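Mondeo dual-arm kit, anyone running one?

benchrat_tom
Looking at the Mondeo two-arm kit for our sorting project at the college. The quote came to 1464 per arm plus the enclosure, and the sales page is thin on detail. Does anyone have one in use? Mainly interested in repeatability and how bad the cabling is.

jguzman
We've had one since January. Arms are fine for the money. The grippers close evenly and the joints don't sag when you hold a pose. We've done 186 pick and drop runs with plastic bottles and a round bin, and most of the failures were our own calibration. Support is slow. I waited nine days for a reply about a firmware file.

Cabling is the weak point. The purple cables hang in big loops off the arms and you have to watch where they go when the upper link swings.

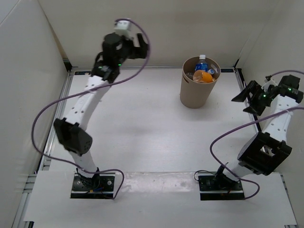 Re: Mondeo dual-arm kit, anyone running one?

alano_fan
I'd skip it and get the Alano. It costs more, but the wiring runs inside the links and the software installs without a fight. We returned a Mondeo after two weeks. One wrist motor buzzed from day one and they wanted us to pay shipping both ways.

jguzman
Shipping policy is bad, agreed. Ours doesn't buzz though. And the Alano is up to 400 more per arm once you add the gripper, which they sell separately. For two arms that matters.

kdw_shop
Disagree on the cable loops being a real problem. You need that slack at full reach. If you tie it down short you'll pull the connector at the wrist. I did exactly that and had to buy a new lead.

jguzman
I didn't say tie it short. I said watch it. A loop that hangs beside the arm can still snag when the other arm comes across.

benchrat_tom
Thanks, this is useful. Two questions. Does the work surface come with the enclosure? And can it get a bottle out of a bin, or only drop them in? Ours would need to do both.

jguzman
Surface comes with it. It has a slight sheen, so if your lights are right overhead you may want to move them before you set up any vision. Walls are plain panels, no complaints.

Getting bottles out is harder. Upright ones are easy if the cap is above the rim. One lying on its side against another is a coin toss with the stock fingers. We ordered the longer set from Escobar and that helped some.

alano_fan
So you're paying for fingers too. Add that to your 400.

jguzman
Escobar fingers were 100 for the pair. Still cheaper.

kdw_shop
Whichever you buy, ask for the base plates predrilled. Mine weren't and the hole pattern in the manual was wrong.

benchrat_tom
Going to ask Mondeo for a loaner first. Will post if they say yes.

Comments (3)

ruth_m: Did the loaner ever happen? Same decision here.

pico77: Coson sells a sleeve that keeps the loops together without shortening them. Fits the Mondeo leads, a bit stiff when new.

alano_fan: Still say Alano.

Contact the moderators | Forum rules | © Jhosep Guzmán 2021 | Back to top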